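Verniz Norkik para tampos: análise

Duas demãos, intervalo de 16 horas. A lata rende bem e o cheiro é moderado.

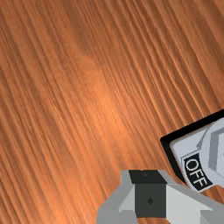 É preciso lixar entre demãos?
Uma passagem leve com grão fino chega, seguida de pano seco.

O brilho ficou em 41 unidades no medidor Fisik, abaixo do Lawal acetinado, que deu 70.

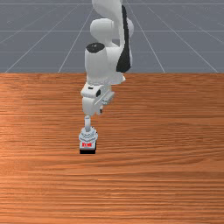 A resistência ao café foi boa; ao álcool, fraca. Preço: 34 euros por litro na Clurkuven.

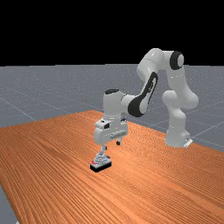 Tampo de madeira, veio na diagonal.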